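Evgate pickup, project report
Group 2

Aim was to wind a single coil for the Drulleo kit guitar and see if it came out any brighter than the stock Cosell one. Budget small so we reused the old baseplate.

First coil snapped at 235 turns. Wire too tight. Second one held but we lost count twice, so the reading is a bit off teh target. Potted in wax, left overnight, fitted Mon 15 August.
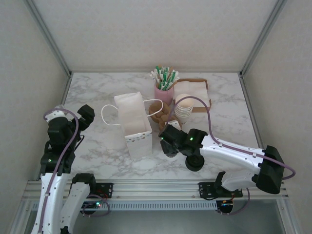 Fig. 1. White paper gift bag on the marble-patterned tabletop.

Results: more bite on the top strings, low E thin. Hum worse than stock, probably the earth. Blind test with 7 listeners, most prefered ours for clean chords and the Cosell for anything with gain.

Still to do: redo the earth, try a weaker magnet.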